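Skalenbridge model

The Skalenbridge model is a form of credit transfer between vocational colleges and universities. It lets students who hold a two-year vocational diploma enter the second year of a related bachelor's program without sitting a separate entrance test. The model takes its name from the town of Skalenbridge, where Julton College and Gentile University first tried it.

Background

Before the agreement, graduates of Julton College who wanted a degree applied to Gentile University as first-year students. Each department decided for itself whether earlier coursework would count, and decisions often came after the term had started. Students in similar situations could receive very different results. A review by education researcher Manuela Lombardi looked at 412 transfer applications and found that 65 had been granted a full year of credit. Her report recommended that the two schools agree on course matches in advance and publish them.

How it works

The model rests on a shared course table. Staff from both schools compare learning outcomes, reading lists and assessed work, then record which vocational courses stand in for which university courses. The first table covered 31 courses in engineering, design and business. A match stays valid until either school makes a major change to the course.

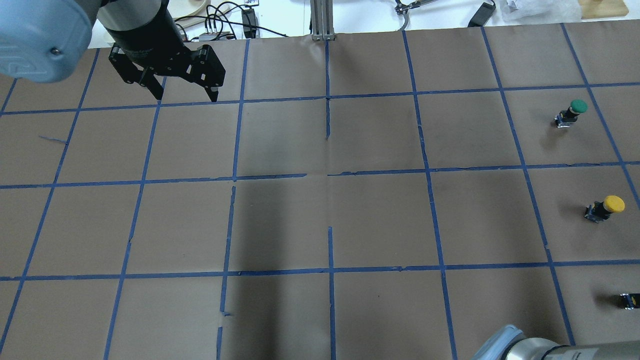 Students apply in November of their second year at the college. An applicant must have passing grades in all matched courses and a letter from a program adviser. Those who fall short in one or two subjects can take a bridging term - 15 weeks of part-time classes, mostly in mathematics and academic writing. Records are kept in Imeo, a student information system used by both schools.

Reception

Teaching staff at the college generally supported the model, as it gave their courses a clear standing outside the vocational sector. Some university departments were slower to take part. The main objection was that matching courses on paper says little about how well a student is prepared for independent study.

Buppha Wongsuwan, a lecturer in education policy, has argued that the model favors subjects with fixed content and works less well in the humanities, where courses vary from one instructor to the next. She has also noted that the bridging term carries a fee - a cost that students admitted directly do not face. The fee was later reduced for students receiving financial aid.

See also

Articulation agreement
Recognition of prior learning
Vocational education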